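March 6, 2019

Spent most of the day on the table. I had meant to spend it on the Moroz invoices, but the table was nearer and had fewer columns.

Some background for when I reread this in old age and wonder why I cared. When we took the rooms from Prirnmont, the middle one came with a glass partition and a smell of carpet glue, and Kauko Kauppinen declared that it would be kept clear. It would be a room for thinking in. Within a fortnight it had become where you put a thing you didn't want on your own desk. I am as guilty as anybody. I left a casserole dish in there over most of the winter.

The table itself I like very much. It is pale wood with a proper grain you can follow with a finger during long phone calls, and the corners are rounded, so that walking into it only bruises you in a general way. Tsutomu Hirano insists it should stand at an angle to the walls. I have straightened it on several occasions and he has un-straightened it, and neither of us has ever mentioned this aloud. Today I left it alone, in the spirit of peace, and also because my back hurt.

Began at nine with the organiser. This is the brown wooden one, with a long compartment across the top and two smaller ones side by side below. Tarcísio Peixoto bought it to hold what he calls desk matter. For months it has held a tape measure, dead pens, a key that opens nothing we own, foreign coins, a quantity of elastic bands that had begun to fuse, and the little screws left over from the shelf (the shelf is still up, so I suppose it didn't want them). I turned the whole thing upside down over a newspaper, which I recommend as an experience. A throat lozenge came out last, after some persuasion with a spoon handle.

Wiped the insides with a damp cloth and then a dry one. The wood is so dark in there that you can't really see whether you've cleaned it or not, which suits my standards. The rim is lighter and shows everything.

Then came the question of what should go back. I had a plan: pens in the long part, clips in one of the short ones, and the last kept for things that have no home. Tapio Honkanen stopped in the doorway with his coffee and observed that a compartment for things with no home was how we had got here. I said that every drawer in Finland works on that principle. He said that didn't make it a good one. I put the organiser back on the left edge of the table with nothing in it, to spite him, and then found that I rather liked it that way. It has the look of a tray waiting for a very orderly visitor.

The black thing next. It sits on the right by the glass, round on top, with a short brownish bit sticking out at one side, and I took it for a cap. Tapio took it for the lid of something. I asked round all the rooms and got no owner but plenty of opinions. Tarcísio said it was mine, which was news to me. I tried putting it on the coat hooks and it fell off, and I tried again and it fell off again, so it has gone back on the table, where it at least stays put. I have written 'lost property' on a sticky note and stuck the note to my own monitor, where it will do no good to anyone.

Lunch: soup, the orange kind. Rang Trikine about the printer and was given a reference number, 2517, and a promise. I have kept the number.

In the afternoon, the deer. I have put off writing about the deer because I know how I get. It is a grey silhouette with darker antlers on a white sheet, in a black frame, and it was a present to the office from Kauko's sister-in-law. It was to be hung on arrival. But the wall it was meant for is glass, and the other walls have been promised to the big calendar, and so the deer has been leaning on the partition at the far corner of the table ever since, tipped up on one of its points like the sign for a dangerous bend. I set it straight this morning. By two it was tipped again. Nobody confessed. I set it straight a second time, looked round meaningfully, went to make tea, and it was on its point when I got back.

I now think it may be Tsutomu. The angle is rather close to his angle for the table. If so it is a matter of taste, and I can't fight a man's taste and do the invoices in the same week.

Spent a while looking for the picture hooks anyway. There were 12 in the packet when I bought it and there are six now, and we have not, as far as I can tell, hung anything at all.

Last job was the tabletop. I used the soft cloth and the stuff in the brown bottle, and went along with the grain as the label tells you to. There's a faint wobble to it that has been there since before us, and I have decided to think of it as a feature. Stood back and admired the bare stretch of wood for quite some time. Tarcísio came in with a box of cables and looked at the bare stretch too, and I could see him having an idea. I asked him to take the idea back to his own desk. He went, but slowly.

Moroz invoices: not started. I have moved the folder to the top of the pile, so it will be the first thing I see in the morning, and I have a good mind to come in by the other door.

To do: ask about the cap (or lid) one last time. Buy elastic bands, singly if possible. Find out what the key is for. Return casserole dish, with apology.
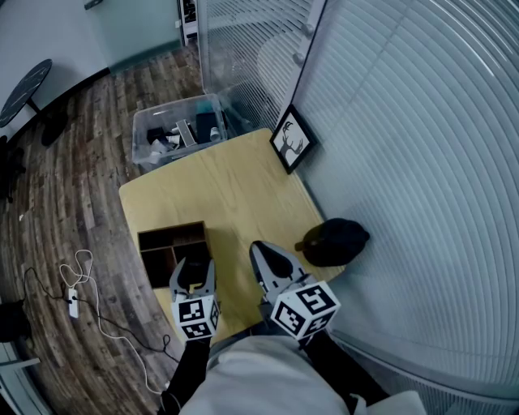 Vilja Eskola
Office manager, Dumia

Vilja keeps the office diary, the stationery cupboard and the grudge about the calendar. Her entries go up when she remembers to type them out. If you recognise the black cap by the glass, she would be glad to hear from you before it ends up on the coat hooks again.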